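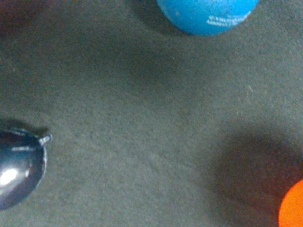 The last pinsetter in Vurkville

Tuesday, June 18, 2019

Sisetti Lanes opens at 2 on weekdays. Earlier if someone bangs on the side door, which people do. Seven lanes, one snack counter, a shoe rack with gaps in it. The county road used to bring in the traffic. Then the bypass went through and the traffic went with it.

And still, on a league night, you can't park.

I went to Vurkville to write about a closing. Small-town bowling alley, the usual story, maybe 600 words and a sad quote. The owners had other plans. They bought the roof first – a whole new roof, paid for with pancake suppers and a loan from the feed store in Lindsay, the next town over. Then new gutters. The lanes came last, and only four of them got redone. The other three still pull left. Regulars ask for those.

League fees are $7 a night. They were $7 last year and the year before. Raise it a dollar, one of the owners told me, and you lose the retirees, and if you lose the retirees you lose Wednesday mornings, and Wednesday mornings pay the electric.

There are 139 names on the league sheets this season. Vurkville isn't a big place. Do the math and it's a good chunk of the town, with cousins from Lindsay filling in. The sheets hang by the counter, in pen, scratched out and written over. No app. There was an app for a month. It's gone.

What do people come for? I asked all night. Fries, mostly. The fries are good, skinny and too salty, in a paper boat. Someone said the noise. Someone else said her husband. A kid in a school jersey said it's the only place open past nine that his mom will let him go to.

The machines are the trouble. The pinsetters are older then most of the bowlers and the company that made them quit answering the phone years ago. Parts come from Jevon, a salvage outfit two states away that buys up dead alleys and strips them. One belt, one gear, a box of springs. Shipping costs more than the spring. When lane five jams, and it jams, the woman working the counter puts down her coffee, walks back behind the wall, and there is some banging. Then pins.

She learned it from her father. He ran the back for years and wrote everything down in a spiral notebook, 71 pages, no diagrams. Some of it is spelled how he talked. She won't photocopy it. Says she'll get around to it.

I bowled a game. Won't be printing the score. The man in the next lane, in his eighties, picked up a split without seeming to look at it and went back to a conversation about tomatos.

August is the slow month. Too hot, everybody at the lake, and the air conditioning only really reaches the first few lanes. They're thinking about closing for two weeks to sand the approaches. Thinking about it. Last summer they thought about it too, and then a family reunion called and wanted all the lanes for a Saturday, so they stayed open.

Fall sign-ups are already on the counter. Bring cash, the card reader is slow – and if you want lane five, ask about lane five first.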